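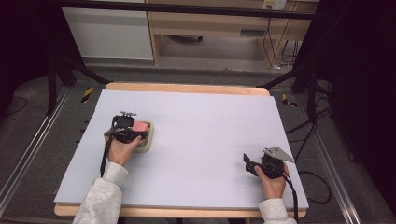 # Hand-held grippers: the recordings look good, but the policy misses the block

**posted by clovov_bench, 2024-07-17**

Hello everybody. I am in a student project group and we try to make a two-arm robot do simple table tasks. We have no money to keep the real arms for the whole year, so we record with a pair of hand-held grippers and a head camera, and we train on that. The arms we get only for the tests.

The task is easy to explain. A pink block is on a small square tray on the left side of the board. The left gripper must take the block, lift it, and give it to the right gripper in the middle. The right gripper then puts it down on the right side. That is all.

We have 900 recordings of this. When I watch them they look clean to me. The loss goes down nicely. But on the arms the left gripper goes to the tray and closes a little before the block, or it touches the edge of the tray and pushes everything. And the right gripper begins to move much too early, when the left one has still nothing in its jaws.

What I already checked:

- the clocks of the two grippers and the camera (we restarted all and compared, they agree)
- the opening width values (zero when closed, maximum when open, both sides)
- the camera calibration, made new in February and once more last week

Our teacher says we should simply record more and go to 2000. Before we spend two weeks on this I would like to know if it is the right thing. The board is a pale foam board, almost white, with a violet touch, if this matters. Between recordings we put the tray back to the same place by eye.

Thank you for any help, also if the answer is that we did something stupid.

---

**paiva_tables**

Please do not record more yet. I was in a club with nearly the same task and we made this mistake. We went up to 1000 and the robot did the same error, only with more confidence.

I would look at two things first.

The first is the tray. You write that you put it back to the same place by eye. So it is never exactly the same, but also never really different. The model sees the tray always in one small area, and it can learn to go to this area without looking very carefully at the block. Then on the test day the table stands a little different and the gripper closes in the air. Move the tray on purpose. Put it near, far, more to the left, turned by some angle. We drew a grid on paper and threw a die for the position, and a second time for the angle. It is boring but it works better than "random" by hand, as a person always comes back to the comfortable places.

The second is the right hand. Watch your recordings again, but look only at the right gripper. What does it do while the left one is taking the block? In our recordings the right hand was waiting, but not in a quiet way. It was drifting slowly to the middle, because the person knew what comes next. The model learned the drifting and had no reason to wait for anything. We made a rule that the right gripper waits at the lower right, open, and stays there until the block has left the tray. After this rule we threw away most of the old recordings. It hurts a bit, but fifty good ones told us more than all the old ones.

Also check how the waiting gripper is turned. If each person in your group holds it at another angle, you teach several starting positions and the arms can have only one.

One small question about the tray: is it fixed? If the tray can slide, a light touch in the recording looks like nothing, and on the arms it becomes a crash. Some double-sided tape under it is enough. You can still move it between the recordings.

---

**dornden77**

more data always helps. we have used 2000 for everything and never had a problem. also try a bigger network

---

**zovdale_lab_evenings**

I agree with the first reply and not so much with the second one. More data of the same kind will not repair this.

I add something about the closing too early, because it can come from another place. When a person closes a hand-held gripper on something soft, the fingers squeeze until it feels right. The recorded width at the end is then the width of the pressed block. If your block is soft like a sponge, please compare this number with the width where the jaws first touch it. In our case the robot started to close during the last part of the approach, as our students also did it in this way - they were fast and closed while still moving. You do not notice it with your eyes, but when you plot width and speed on one page you see it at once.

What helped us was a short stop. Arrive, count one in your head, close, count one, lift. The recordings become longer and a little ugly, but the model gets a clear moment for each thing. Later you can make the stops shorter.

Then the cables. If you use grippers with a cable, look where it goes over the board. When the cable pulls, the wrist turns a few degrees and the person corrects it without thinking. The arms do not have this cable, so they correct something that is not there. We let a second person lift the cable of the left gripper a little. A hook on the frame is also fine, if you have a frame around the table.

About the pale board: for us a light, plain board was good for seeing black jaws, but under strong lamps it became too bright and the camera lost the edge of the tray. Fix the exposure by hand and do not let it change during the recording.

My order would be: fix the exposure, tape the tray, make the rule for the right hand, then record a small set and test it on the arms the same day. If the left gripper now takes the block but the handover is bad, write here again, that is a different problem and I have some plots for it.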